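# The drawer of small things

Every house has one. Ours is the second drawer down to the left of the cooker, and for nine years it would not shut. Inside were curtain hooks, three kinds of battery, a bag of feet for a bookcase we gave away, and what I took to be part of a bicycle pump.

I had been putting off this piece for most of a year. In the end the drawer decided it by jamming closed with the tin opener inside, and I spent a Sunday afternoon lying on the kitchen floor with a palette knife.

People who write about tidying like to start with clothes. Clothes are easy. A shirt is a shirt, and you either wear it or you don't. The small stuff is harder to deal with. You can't say what a thing is for, so you can't say whether you need it, and it takes up so little space that keeping it seems to cost nothing. Then there are 665 of them.

That was the number in my drawer. I counted as I went, on the back of an envelope, in fives. Before I began I had rung Saulius Kazlauskienė, who runs a repair and sorting workshop in Deldale and takes in the contents of other people's drawers. He told me to count first. His own record for one household is 3,436 pieces, out of a sideboard and two biscuit tins.

His method is simple and a bit dull, and he says so himself. You clear a table. You cover it with paper, brown if you have it, so that small screws and clips show up and don't roll. Then you mark the paper out in squares with tape and give each square a kind of thing: fixings in one, electrical in the next, and so on. Anything you can't name goes in the last square, and you are not allowed to look at that one until everything else has been placed.

I did mine on the dining table with lining paper and masking tape. I made twelve squares and should have made more. By the second hour "electrical" had spread over the line into "string", and I had to start a new square on the ironing board.

The containers matter more than I expected. I began with jam jars, as I'd saved a good many and felt they ought to be used. Jars are fine for keeping things but bad for sorting. You can't get your hand in, and you end up tipping the lot out to find one washer. Saulius prefers open plastic bins with low sides, kept together at the far end of the table so that the near part stays free. He buys the Zonik ones because they stack -- the Modisar bins are cheaper, but he finds they bow when full. I used two washing-up bowls and a roasting tin.

There is also the question of colour. A pale bottom to a bin makes a difference. Black screws on a black base vanish, and the same goes for those dark little plastic caps that come off everything. If your bins are dark inside, a sheet of white paper cut to fit will do the job.

Mixed lots go in one bin to start with, all colours together, and the sorted pieces go into the other. It looks slow for the first half hour. Then you begin to know your own rubbish, and your hand goes to the right square before you have thought about it.

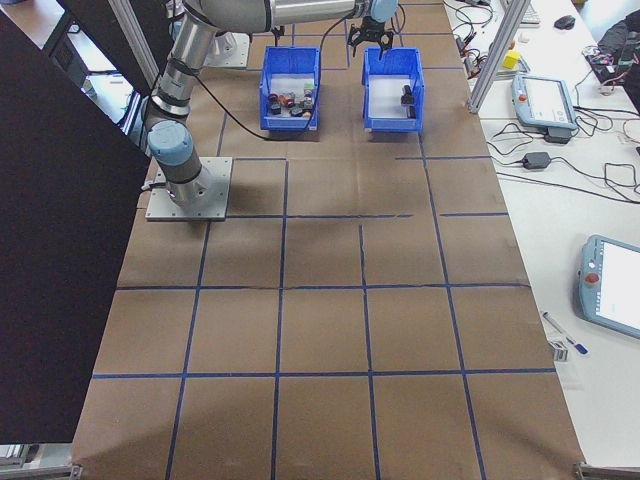

Urbonaitė wrote to me after I mentioned the subject in last month's column, and said that the squares were all very well but that she had given them up. She sorts by room now. A hook from the bathroom goes back to the bathroom, even if there is a perfectly good box of hooks in the hall, and in her view a box of hooks is just a drawer with a better name. She added that her husband still uses the squares and that they don't discuss it.

I can see the sense in that, though it wouldn't have helped me. I had no idea which room most of mine had come from.

What did I keep? Batteries that worked, the picture hooks, fuses, one good ball of string, all the keys. I have tried the keys in every lock in the house and two of them fit. The rest are in an envelope, which I know is cheating. The bookcase feet went to Deldale along with a carrier bag of screws, and the pump part proved to be the nozzle for an icing set.

The last square held 31 things when I finally let myself look. I gave it until the end of February. If a piece hasn't been missed by then it goes out, apart from a small brass wheel that my daughter has claimed and won't explain.

The drawer shuts. It sticks a little on the left side, where the runner is bent, and I've got a screw for that somewhere.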